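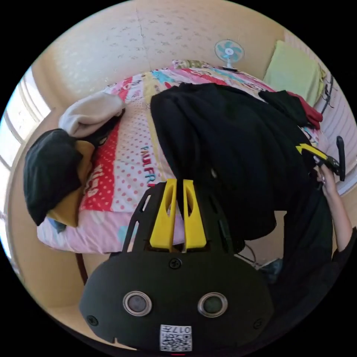
El edredón de verano y el de invierno

Llevo años discutiendo conmigo mismo sobre cuándo se cambia la ropa de cama. Mi madre lo hacía en fechas fijas, hiciera el tiempo que hiciera, y en casa se pasaba calor una semana y frío la siguiente. Yo espero a dormir mal dos noches seguidas. Es un método poco fino pero me funciona.

Este invierno he usado un edredón de plumón que compré rebajado un 30 % en Correia, la tienda de la esquina del mercado. Abriga mucho, demasiado para un piso con calefacción central. A las cuatro de la mañana acababa con una pierna fuera. En febrero lo guardé y puse una colcha acolchada de algodón con una manta fina debajo. Duermo mejor. La manta se puede quitar sin levantarse, y eso con el edredón no hay manera de hacerlo a medias.

Luego está el lavado. El plumón no me cabe en la lavadora, que es de 6 kilos, y hay que llevarlo a la lavandería. La última vez tuve que pasarlo dos veces por la secadora y aun así lo dejé un día entero en el tendedero del pasillo. La colcha la lavo en casa a 30 grados, con poco detergente y sin suavizante. Se arruga, pero estirándola bien al tenderla no hace falta plancha.

Eamon Mac Mathúna, con quien compartí piso cuando estudiaba, dormía todo el año con sábana y una manta de lana que se trajo de su casa. En julio también. Decía que la lana no da calor si se deja abierta la ventana. Lo probé una semana y no me convenció, picaba.

Para guardar lo que no se usa he probado las bolsas de vacío y no las recomiendo para plumón. El mío estuvo aplastado un verano entero y tardó días en recuperar el volumen. Ahora uso una funda de tela vieja y lo meto en el altillo, encima de las maletas. Las mantas van dobladas en el cajón de debajo de la cama con unas bolitas de cedro, que pierden el olor enseguida y hay que lijar un poco.

Me queda pendiente cambiar la almohada. La que tengo es de 70 centímetros y las fundas me vienen justas desde que encogieron. Miraré en Correia cuando pase por allí. Si alguien usa relleno de trigo sarraceno, que me cuente si hace ruido.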